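Nurnau Forums > Home and Family > Play Kitchens and Pretend Food

Thread: Play kitchen set – what to keep, what to pass on?

Clurkodora wrote:

Hello all, long-time reader, first proper post, so please forgive the length (my husband says I could make a shopping list last a fortnight). My sister is passing her play food on to us for my two, who are nearly three and just turned five, and I'm trying to work out what deserves shelf space. We're in a small terrace with one alcove for toys, so I can't say yes to everything, much as I'd love to. The bits I'm keenest on are the plate, the soft-looking ketchup bottle, the banana and strawberry, the green colander and the little blue cup with the two balls in it. 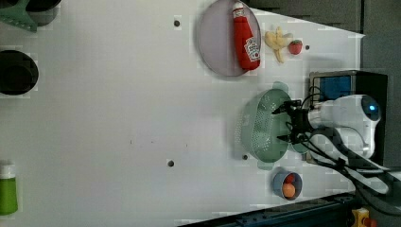

Photo: Clurkodora / Nurnau Forums

I adore that banana, half out of its peel like somebody was called away in the middle of their snack. The ketchup I'm less sure about. It's enormous next to everything else, it nearly fills the plate on its own, and I can see my youngest carrying it round the supermarket by the cap. The colander I think is a definite yes? She loves anything with holes in it. What have yours really played with, once the first week wore off?

Giraldo wrote:

Welcome, and never apologise for length on this board, you should see the thread about bath toys! Colander, yes, a hundred times yes. Ours has been a hat, a boat, a bed for a hamster (toy) and now and then a colander. If it's hard plastic it will also go out to the sandpit and come back none the worse for a rinse, and you can't say that for many things in a play kitchen.

I'd pass the ketchup on, myself. Anything squashy that size gets dragged about by one end and goes grey, and if it's stuffed it takes two days to dry over the bath. We had a soft loaf that never recovered from a paddling pool.

Yaneth Llanos wrote:

Oh, I have to stick up for the ketchup! I've been a childminder since before my own were born and the big daft things are always the favourites. Small children want something they can get both arms round. A realistic little bottle the size of your thumb gets lost under the sofa by teatime, but a great big red one is the star of every café game going. They pretend to squirt it on everything, including you. Mine have had 20 minutes of peace out of one bottle and a pile of plates, and I was able to drink a tea while it was hot.

What I would watch is the balls in the cup. How big are they really? It's hard to judge from a photo, and with one not yet three in the house I'd want them in my hand before I said yes.

Clurkodora wrote:

Good point about the balls, thank you, I'd been thinking of them as eggs and hadn't thought beyond that. I'll measure them when I'm next over there. The elder one would be fine but the younger still tests most things with her teeth.

Now for the big question, and I'm sorry I left it out of the first post, I was trying to be brief (ha). There's an oven too. It's black with a silver front and a glass door that looks blue inside, and knobs at one end. There's a round mint-green cup with a little handle as well, which I'd happily have in my own kitchen. 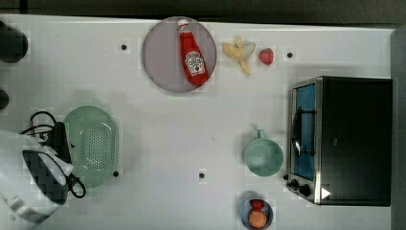
My worry is how much room it would take up, as the alcove is only 50 cm deep and I'd want the plates and food to live in there too. I keep picturing it on the bottom shelf with the door facing out and everything else in a basket beside it, and then I picture the basket tipped over on the rug every single morning, and I go and put the kettle on.

Nilton Cárdenas wrote:

Before anything else, please check whether that's a toy oven or a proper toaster oven. It looks like the real thing to me with that glass and the silver frame. If it has a flex and a plug I wouldn't have it in with the play food at all, not even with the plug cut off. They're heavier than they look, the door comes down on fingers, and you're teaching a toddler that ovens are for climbing into.

Giraldo wrote:

I don't agree about the plug, Nilton, or not completely. My brother took the insides out of an old one years ago and filed every edge, and it's been through three children. But it was a lot of work, I grant you, and he does that sort of thing for a living. If you only want a door that opens and shuts, a cardboard box with a flap does nearly as well and goes in the recycling when they've sat on it.

Yaneth Llanos wrote:

Box every time. Let them paint the knobs on themselves and they'll be proud of it for weeks. And on the basket – use two shallow trays in place of one deep basket. One for fruit and anything else edible, one for cups and plates. They can see what's in there, so there's no need to tip it all out. You'll still find a strawberry in your slipper but it does cut it down.

Tradix wrote:

Can I ask a cheeky one? If you decide against the mint cup I'd love it. My daughter's tea set has lost all its cups bar one and that green would match her saucers very nicely. Happy to pay the postage.

Clurkodora wrote:

You're all so kind. Right, I've spoken to my sister and Nilton was right, it's a real oven, so it stays with her. We're doing the box. The ketchup is coming to us (sorry Giraldo, the five-year-old saw the photo over my shoulder and that was that) and so are the colander, the plate, and the banana and strawberry. Balls to be measured on Sunday.

Tradix, I'm keeping the cup, I'm afraid, I've fallen for it. But she thinks there may be another up in the loft and I'll send you a message if it turns up.

Giraldo wrote:

Pillowcase, cool wash, and dry it flat. Don't hang it by the cap.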